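Mfaume README

Hello! Mfaume is a little stock-taking app for handheld barcode terminals, the chunky Android sort you see clipped to people's belts in warehouses. I wrote the first version for the Stosport depot in Stesorville, where the old software took six taps to book in a single carton and everyone had gone back to clipboards.

What you get in this folder
The app itself, a settings file, and a test list of 264 product codes so you can try things out without touching your real stock. I tidied the list up in September, so if you've got an older copy, please bin it.

Getting started
Copy the settings file to the terminal, open the app and scan the login badge. Set the scanner to send Enter after each code - I forget this every single time and then wonder why the cursor just sits there! The app saves every 15 seconds and holds up to 200 scans when the wifi drops. 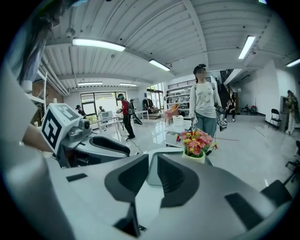
Can I use it on an ordinary phone?
You can, using the phone's camera to read the barcodes, but it's a fair bit slower than a proper scanner and I wouldn't do a full count that way.

Known niggles
Very shiny labels sometimes need a second go. Exporting to Nostemero works, though it drops the leading zeros from short codes (a fix is half written).

Tumaini Mushi did the Swahili menus - thank you!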